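Mollisholm Bath & Broom
September 2021
Thread

1/ Okay, bathroom sink thread! I said I'd do one after the shower door thread and a bunch of you have been very patient. It's all vanity tops today, the white molded kind where the sink and the counter are one piece. If you have a separate bowl sitting on a wood top, half of it won't apply to you, sorry.

2/ Background for new people: I rent a small place in Mollisholm with very hard water and one bathroom. The vanity was white when I moved in and then for a while it was sort of white. I've been cleaning it on a schedule since June and I have opinions now.

3/ First opinion: clear it off before you do anything else. Everything. I used to wipe around the stuff, pick up the toothbrush cup, wipe under the toothbrush cup, put it back in the wet spot. Silly. I keep a plastic tub under the sink and the whole lot goes in there for ten minutes.

4/ (The tub is an old Lodhi yogurt tub, the huge catering size my neighbor was throwing out. Three people asked last time. You don't need that one, a mixing bowl will do it.)

5/ Next, go dry. Wipe up hair and dust with a dry cloth or a square of toilet paper before any water gets near it. Wet hair on a white counter will follow you around the sink for the rest of your life. I do the counter, then the flat bit behind the faucet, then the bowl last.

6/ The groove! On mine there's a shallow channel in the counter alongside the lip of the basin and it collects everything. Toothpaste, soap, that gray paste that I think is just time. A folded edge of cloth gets in there better than a sponge does. Fingertip behind it, one long pull front to back, check the cloth, fold to a clean bit, go again.

7/ Now product. I went through a phase of buying a different spray every week and ended up with a shelf full of half bottles. What I use now is a squirt of plain dish soap in warm water for everyday and the Tudik bathroom stuff for the drain area. Soap does most of it.

8/ Tudik people, yes, I know the scent is a lot. Open the window. I still like it better than the Jarodard one, which left a film on my counter that I could write my name in. (I did write my name in it.) Your water may be different from mine and you may love it!

9/ Please don't use powder cleanser or the scratchy green side of a sponge on a glossy molded top. You'll get the mark off and you'll also get the shine off, and then every bit of dirt has something to hold on to. I did this in my last apartment, one patch by the left-hand corner, and I looked at that patch every morning for two years.

10/ Cloths. You all wanted to talk about cloths! I have two kinds going. One is a flatter towel, folded, for the counter and the edges. The other is a big shaggy one with a long pile that I'd been saving for the car, and it's SO good on a wet basin. All those little tufts get down into the curve.

11/ Both of mine are dark gray, which I picked for a reason that turned out dumb. I figured dark wouldn't show stains. It doesn't! So I also can't tell when it's dirty. I go by how it feels now, and by how many bowls it's done. Next time I'm buying pale.

12/ Fold the flat one in half and in half again. That gives you 8 clean faces if you count both sides and refold it inside out as you go. I do counter on the first couple, faucet on the next, rim, then bowl. If I run out of faces before I get to the bowl I get a new cloth.

13/ Drain stopper. If yours is the pop-up kind with a little dome, lift it out once in a while if it comes out. Have paper towel ready. I won't say more because some of you read these at lunch. Old toothbrush around the ring it sits in, rinse, put it back, polish the top with a dry corner of the cloth.

14/ And the overflow slot! The thin one in the back wall of the sink that you forget is there. It can smell. I fold a strip of cloth over a butter knife, dip it in soapy water and run it along the inside edge, then pour a cup of hot tap water in slowly. Once a month is plenty at my house.

15/ Rinse by cupping water up the sides with your hand. Don't just run the tap and swish. The water goes straight down the middle and the soap stays up on the slopes, and then it dries there and you think you've got a stain. I thought I had a stain for a whole summer.

16/ Then dry it. I know, I know. Drying a sink felt ridiculous to me too. But with water like ours the spots you hate are what's left behind when drops dry on their own, so if you take the drops away you're pretty much done. Takes me less time than brushing my teeth.

17/ Front edge gets done at the very end. It's rounded on mine, so drips run over it and hang underneath, and you can't see them standing up. Wrap the cloth over the lip and slide it the whole length — thumb on top, fingers under. You'll be amazed and a little grossed out.

18/ My vanity from very close up. Specks and all.

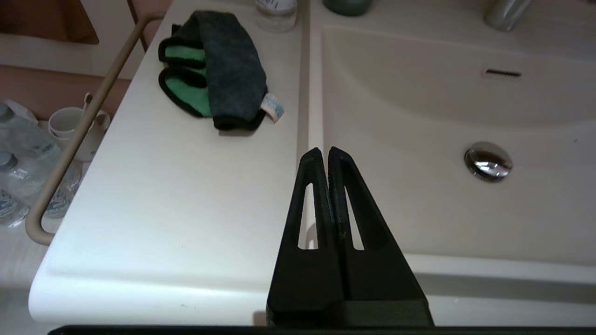
Flat one with the green inside the folds. You can see the care label sticking out, I never cut those off.

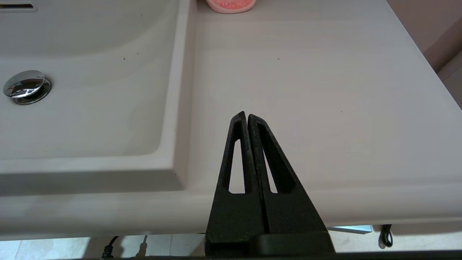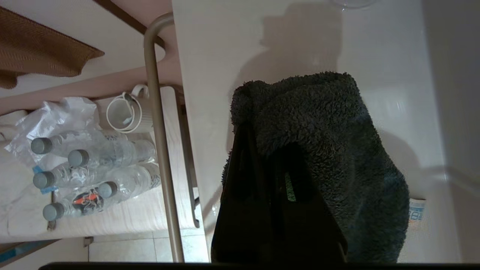 19/ Specks! Let's talk about the tiny dark ones, since I get them on the counter and in the bowl both. Run a fingernail over one. If it moves, it's just crumbs or grit and you want to lift it, so press with a damp cloth and pick straight up. If it doesn't move, leave a soapy cloth lying on it for a few minutes and try again.

20/ If it still doesn't move after that, it may be a chip or a pinhole in the surface and no amount of rubbing will help you. I have one I've tried to clean probably 48 times. We live together now.

21/ Water marks are a different thing. White vinegar and water, half and half, on a cloth, laid flat over the spot. Don't go longer than a few minutes and keep it off the chrome. Rinse really well. And please don't do this on marble or any natural stone, I will feel responsible.

22/ Soap dishes: tip them out. Whatever shape yours is, the bottom has a ring, and the ring is on your counter too. I went over to a dish with a lip and it helped some, but it still needs a rinse every time I do the sink. Same goes for glass jars. Wipe the base before it goes back or you've just stamped a circle on your clean counter.

23/ Putting things back is where I've gotten strict. I had so much out. I did the thing where you put it all in the tub and only take out what you reach for over the next few days, and more than half the tub never came back. There was a travel mouthwash in there from a trip I don't remember taking.

24/ Washing the cloths, because it's the question I get most: warm water, regular detergent, NO fabric softener. Softener coats the fibers and then they push water around without picking any up. The shaggy one gets its own little load with the other cleaning cloths because it sheds in the first few washes and it'll find your black sweater.

25/ Hang dry if you can. I put mine over the shower rail. The long pile takes ages, like overnight plus the next morning, so I have a second one for in between. Give it a good shake while it's damp or the tufts dry in clumps.

26/ My schedule, for those who like one. Every night: quick dry wipe of the bowl and faucet. Twice a week: soap and water, counter and all. Once a month: stopper, overflow slot, the cabinet doors and the floor tile underneath, where all the drips from the front edge end up.

27/ The last thread got 328 replies and I read every one, even the long one about grout. Somebody wanted to know if a squeegee works in a sink. A little one, sort of! It's fine on the flat counter, then you hit the curve and it skips. I went back to cloth.

28/ Somebody else asked what to do about pink stuff around the drain. That washes off with soap and a brush, it just comes back if the bowl stays wet. So, see 16. Dry your sink!

29/ I've got 124 saved questions and most of them are about faucets, so faucets are next, including the crusty bit at the end where the water comes out. If yours is doing the sideways spray thing, tell me what kind it is and whether the tip unscrews by hand.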